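Section 4: Hanging rail and upright

Read this section through once before you open the bag of fixings. Everyone ignores that advice, and the spare parts department at Fonstead is kept in biscuits by the people who do.

The Cernlow wardrobe insert turns a bare white alcove or cupboard into somewhere you can hang a coat. It comes with one black upright, one hanging rail, two end caps, a floor cup, a ceiling cup and a bag of screws. The upright carries the load. The rail gets all the compliments.

4.1 Before you start

1. Empty the cupboard. Shoes as well.
2. Wipe down the inside walls and let them dry. The adhesive pads on the cups don't stick to dust, whatever it says on the dust.
3. Measure from floor to ceiling at the spot where the upright will stand. The upright adjusts up to 2000 mm. If your cupboard is taller, you need the Redach extension, sold separately, in a box far too big for it.
4. Mark the floor in pencil 220 mm from the back wall. A pen mark on a white panel will be there when you sell the house.

Note: in older houses the floor and ceiling are seldom on speaking terms. Measure at the front and at the back, and write both figures down somewhere other than the cupboard wall.

4.2 Fitting the upright

1. Peel the backing from the floor cup and press it over your pencil mark. Hold it for as long as you can stand, then a bit longer.
2. Hang a plumb line from the ceiling to the centre of the floor cup. A nut on a piece of string is fine.
3. Fix the ceiling cup where the line touches. Use the two short screws. The long ones are for the rail, and they will come out in the bedroom above.
4. Loosen the collar on the upright by turning it to the left. Slide the inner tube down until the whole thing is shorter than the cupboard.
5. Stand the upright in the floor cup, raise the top into the ceiling cup and tighten the collar by hand.
6. Check it with a spirit level on two faces, front and side.

CAUTION: Do not tighten the collar with a wrench. The tube will mark, the collar will crack, and the wardrobe will still lean.

Note: the black finish is matte and shows fingerprints for the first week or so, after which you stop looking.

4.3 Fitting the rail

1. Slide the bracket on to the upright and set its top edge 857 mm above the floor for shirts and jackets. Long coats and dresses need the bracket higher; hold your longest garment against the upright and go by that.
2. Push the rail into the bracket until it clicks. If there is no click, turn the rail half a turn and try again.
3. Screw the other end to the side wall with the two long screws and cover the heads with the end caps.
4. Go back to the upright and check it with the level again. Fitting the rail nearly always nudges it — usually by just enough to annoy you every morning. 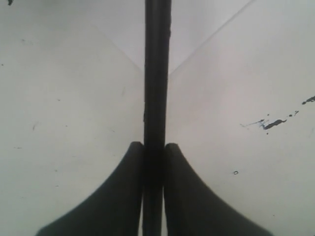
Siiri Krūmiņa writes that steps 5 and 6 in 4.2 want swapping round: she got hers dead straight first, did up the collar, and watched it wander off to the left. What worked for her was nipping the collar up halfway, levelling, then finishing the turn with her free hand flat against the tube. She also says the nut on a string beat her spirit level, which came free with some paint.

We have left the steps in their printed order, as the halfway method needs a steady hand, but it is a fair tip and you are welcome to use it.

4.4 Loading and aftercare

1. Leave the cups overnight before hanging anything.
2. Load the rail from the upright end outwards. Heavy coats go nearest the upright.
3. Check the collar after the first Saturday and again in a month. Hand-tight is enough.
4. Clean the upright with a damp cloth. Cream cleaners leave shiny patches on the black.

CAUTION: The rail is not a pull-up bar. It does look like one.

If the upright won't stay vertical after two attempts, check that the floor cup is sitting flat. For thick carpet, fit the Omoregie foot in place of the floor cup; see Section 6.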